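Laundry folding

Laundry folding is the stage of household textile care in which cleaned articles are flattened, doubled over and stacked before storage. It follows drying and, where it is practised, ironing. The term covers clothing as well as flat goods such as towels, sheets and tea towels. In Australian homes the work is commonly done on a laundry bench, a kitchen table or a bed.

Work surface

A folding surface is normally smooth, level and long enough to take a garment at full length. Speckled finishes of the terrazzo type are widely used for benchtops and tables, in colours ranging from white with grey or brown flecks to much darker grounds. The Rolberg household manual recommends a clear run of at least 100 centimetres for trousers and bath towels. Unfolded articles are kept to one side in a basket or bin, and finished articles are placed at the back or in a far corner, where they will not be disturbed.

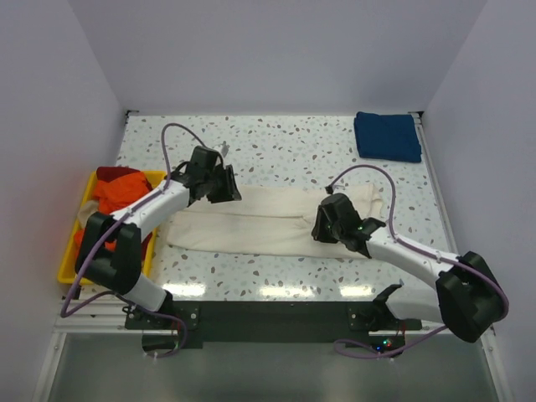
Sequence of work

Articles are taken from the bin one at a time. Each is laid lengthwise across the surface and drawn out from the ends until the main wrinkles are released. The long edges are then brought together, and the article is folded in halves or thirds to suit the shelf or drawer. Mixed loads are often sorted by colour or by owner beforehand, although many households fold in whatever order the pieces come to hand.

Long, soft articles present the greatest difficulty. A piece that has dried in a heap retains its creases and tends to bunch at one end while the other is being straightened. Twisted folds lying on top of a flat layer must be opened out before the first fold is made, as they otherwise form a ridge through the finished stack. Off-white and cream cottons are usually inspected at this point, and any marked item is set aside for a second wash. 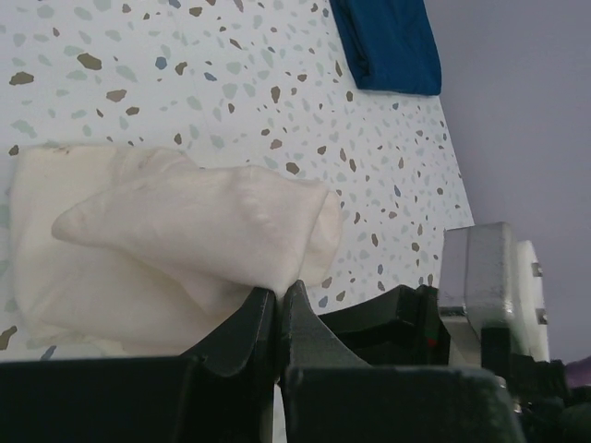 Common folds

The rectangular fold is the standard form for towels and most knitwear. The article is doubled lengthwise and then crosswise, with the last fold turned towards the front of the shelf. A rolled edge is acceptable in thicker fabrics.

The Ellow fold, used mainly for trousers, places one leg over the other and reduces the length in 2 further folds. It was set down in print in the Begum guide to linen keeping, which lists 41 folds for domestic use, a number of them intended for table napkins.

Storage

Folded articles are stored flat in stacks or upright in drawers. Upright storage, described in some manuals as the Pralau method, allows each piece to be removed without lifting the others. Heavier items are placed at the bottom of a stack.

See also: Airing cupboard; Clothes horse; Ironing; Linen press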